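Reading a Vendor Claim: The Irkex Suturing Package
Handout 3, Automation in the Operating Room

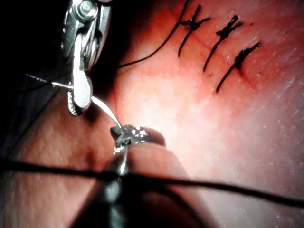
The package we take apart this week is sold by Gumavov as an add-on for robotic systems a hospital already owns. It has a software license, a set of needle-driving instruments and a training course run by the vendor. The brochure says it "closes tissue with the consistency of an expert hand." Before class, underline every word in that sentence you could measure. I get one, and it is "consistency," and the brochure never says how they measured it.

What is being sold

Suturing is a good target for automation on paper. The motion repeats: grip the needle, drive it, hand it over, pull the thread, tie, trim. Each step has a start and an end, so each can be scored. The trouble is in the handover. A curved needle can rotate in the jaw by a few degrees and still look fine from most angles. Courtois, the reseller, gave us a data sheet that lists grip force and tip travel. It does not list needle angle error after transfer. I asked twice.

Thread is the second weak spot. A needle is stiff and its shape is known. Thread goes slack, drifts across the view and hides whatever is behind it. Ask any vendor what the software does when thread crosses an instrument tip. Gumavov's answer was that the system "pauses for confirmation." Fine, but how often? A tool that stops for the surgeon at every pass is a slow manual tool.

The numbers

The brochure reports 800 stitches. Read the footnote. They were placed by three operators, all of them employed by the vendor, on one type of practice tissue. Trials where the operator took over are left out of the total, and the number left out is not given. You may not compute a success rate from this. Several of you tried last October.

Even spacing gets a full page of charts. Spacing is easy to measure and looks good in a chart. Knot security, bite depth and tension are harder, and they decide whether a closure holds. Thibault Mallet's notes from the Hirum demo, on the course page, cover tension in detail and are less kind than I am.

In fairness, Didier Texier thinks I am too hard on the training course, and he has sat through it. His view is that the practice modules are worth having even with the automation switched off. If so, price them separately.

For next session

Bring one page answering the following.
Which claims in the brochure could be tested in our lab with the equipment we have?
What would you count as a takeover, and who should record it?
What would the vendor have to show you before you moved from practice tissue to anything else?

Do not quote the promotional video. It is edited.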